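Why Does a Bottle Have Bumpy Feet?

Turn a big plastic soda bottle over and look at its bottom. See those rounded lobes? They look like flower petals, and engineers even call the shape "petaloid," from the word petal!

Fizzy drinks are full of gas, and that gas pushes hard on the inside of the bottle. A flat bottom would bulge out like a little balloon, and then the bottle would wobble and tip over. The curved lobes stand up to the push — and they give the bottle feet to stand on.

Now try this! Put 2 spoonfuls of water in a clear bottle, screw on the cap and shake. Tiny drops cling to the walls, because water likes to stick to things. Next, peek through the plastic at something with a pattern. The lines bend and stretch! Light changes direction as it passes through the curved sides.
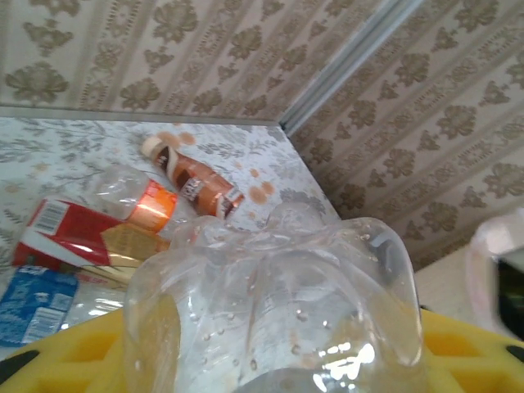

Hiwot Gashaw: We tried the shaking part at breakfast, and my son wants to know if juice drops stick the same way as water drops.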